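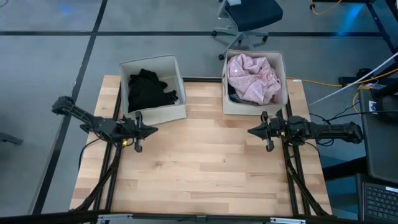 Notas del ponente. El motor rotativo del monoplano Kragh de 1911: arquitectura, lubricación y carburación.
Teodoro Cuautle, 29 de abril de 2023. Sala pequeña, Lerndale.

1. Alcance
Solo planta motriz. La célula y el alabeo de las alas los cubre Salamatu Abugri en la sesión siguiente; remitir allí las preguntas sobre mando lateral.
Aclarar el término desde el principio. Rotativo: cigüeñal fijo al fuselaje, cárter y cilindros giran con la hélice. Radial: cilindros fijos, gira el cigüeñal. En español se confunden a menudo, incluso en fichas de museo.

2. Disposición general
Siete cilindros en un solo plano, cuatro tiempos. Número impar para que el encendido alterno quede repartido por igual en dos vueltas.
Refrigeración por aire, con aletas mecanizadas en la propia camisa. El giro asegura caudal de aire también en tierra, algo que un motor fijo de la época no tenía resuelto.
Régimen nominal en el manual de taller: 1139 rpm. Leer la cifra y seguir.
No hay volante de inercia; la masa giratoria cumple esa función.
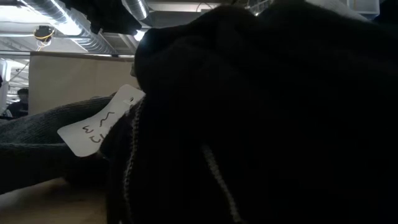
¿Por qué se usaba aceite de ricino en estos motores?
Porque se mezcla muy poco con la gasolina. La mezcla entraba a través del cárter y un aceite mineral se habría diluido en ella, con pérdida de película en cojinetes y paredes de cilindro.

3. Lubricación
Circuito a pérdida total: el aceite entra por el cigüeñal hueco, recorre el motor una vez y sale por el escape. No hay retorno al depósito.
Consecuencia: la autonomía queda limitada tanto por el aceite como por el combustible. Mencionar el capó parcial, abierto por abajo, como medio de evacuación.

4. Regulación de potencia
Sin acelerador en el sentido actual. Dos mandos separados, aire y combustible, que el piloto ajusta a mano. Para la aproximación, cortes intermitentes de encendido con pulsador en la palanca.
Riesgo: con el encendido cortado el combustible sigue entrando. Un corte largo deja mezcla sin quemar bajo el capó.

5. Efecto giroscópico
Escribir en la pizarra el par de precesión: momento de inercia por velocidad de giro por velocidad de viraje. El morro sube o baja según el lado del viraje. Dejar claro que el sentido depende del giro del motor. No entrar en cifras; Shafiq Abeysekara tiene el cálculo completo y está en la sala.
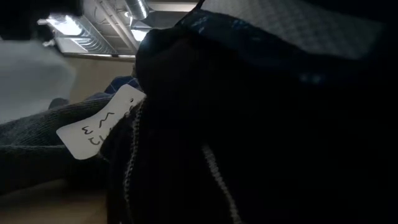 Tejido oscuro plegado, con costuras claras.

6. El ejemplar de Flulia
Inventario 3939. Motor incompleto: faltan la magneto y dos empujadores. Sena Appiah desmontó el cárter en febrero; cojinete de empuje con picaduras, bielas dentro de tolerancia.
Banco previsto para 200 horas como máximo, sin hélice de vuelo.

7. Turno de preguntas
Modera Philomena Eshun. Si preguntan por el final del rotativo: arrastre de los cilindros, consumo de aceite y límite de régimen por carga centrífuga. Bibliografía en la última hoja del cuadernillo.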